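Saturday, September 5, 2020

Up before seven and could not get back to sleep, so I made coffee and started on the back room. It has been on the list since May. The plan was to wash the panels, see what needed filling, and get a first coat on before dark. I got through the washing and most of the looking.

The radio was no use, all talk, so I turned it off and worked with the window open. The people next door were cutting something with a saw until lunch. It stopped when I stopped, and then they started again when I did.

I washed with warm water and a little dish soap, one panel at a time, and changed the bucket when it got gray. My shoulder is sore tonight. After that I went over the joints. I had it in my head that they were all bad, and I had bought enough Nurkico filler for the whole room. Most of them are fine. They run straight and the gap stays close to the same the whole way. I am going to leave those alone and paint up to the edge with the small brush.

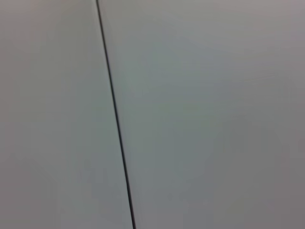 One of the joints I am leaving as it is. Pale gray both sides.

The gray looked greener than I remember in some places. When we moved in I called it white, and I would have told anyone it was white until I held the new paint card up to it. The card is from Siltinwood and the color is number 713, which is a plain off-white with no name that I could find. I held it up in the morning and again in the afternoon and got a different answer each time. Morning it looked yellow. Afternoon it looked right. I am going with the afternoon, as I am never in there in the morning anyway.

Drove to Brusness before lunch for sandpaper and tape. The store had a line outside and I waited in it with my mask on behind a man buying a toilet. They were out of the fine sandpaper, so I got the 100 grit and will go easy with it. Forgot the tape. Went back in, waited in the line again, got the tape. Two trips for one small bag, and the whole morning gone by the time I was home.

Ate a cheese sandwich standing up, then went back to it. I spent a while on the part where the panels change direction, looking at it with my head tipped back until my neck hurt. The color does not match from one panel to the next there. One looks warm and the next one looks blue. I can't decide if that is the old paint or just the light - the blue one has a cloudy part in the middle that may only be shadow. There is also a small dark mark on it. I put a note on the list to go back to it. 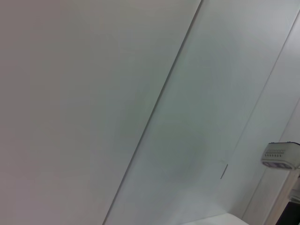
Warm on one side of the joint, blue on the other, and the little mark.

Called Sýkora about the delivery of the shelves. Still no date. They said next week, which is what they said last week. It suits me for once, with the painting not started.

Supper was soup from the freezer and the end of the bread. The drop cloth is down, the tape is on the windowsill and the brushes are in the hall so I won't have to hunt for them. Sanding tomorrow if my shoulder lets me, and the first coat after that. Need to buy bread.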